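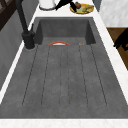 Sim kitchen: contacts on a grooved drainboard make the solver crawl
Posted 22/12/2023 by ristano

I'm building a dish-handling arm in the garage and testing the control code in simulation first. The kitchen model has a gray composite-look sink with a deep basin and a long sloped drainboard, six grooves in it. With nothing touching the sink, a step takes 3 ms. As soon as a bowl rests where the drainboard meets the basin, it goes to 59 ms and the bowl jitters. The collision mesh is the same as the visual mesh. I would like to keep the slope, as the arm will have to deal with it on the real counter. Is there a setting for this, or do I have to rebuild the sink?

Dilwyn Bevan

Rebuild the collision side only. A concave mesh with grooves generates a large number of small contacts along every edge, and the solver tries to satisfy all of them.

Use one tilted box for the drainboard, four boxes for the basin walls and one for its floor. Leave the grooves in the visual mesh. Overlap the boxes slightly at the corners — gaps there will catch a bowl rim. My own sink went from 367 contacts to a handful this way.

If the jitter remains, check the bowl. A thin shell with a guessed inertia tensor will buzz on any surface. Split it into convex pieces and compute the inertia from the real mass.

sosport

Turn the time step down. Worked for me.

James

A smaller step will reduce the jitter but you pay for it in run time, so do the boxes first. Also look at the drain opening if your basin has one. A single floor box closes it, which is fine for bowls and wrong if you plan to drop small items through. I set friction on the slope separately from the basin floor and ran 1,000 resets overnight to check that nothing crept downhill.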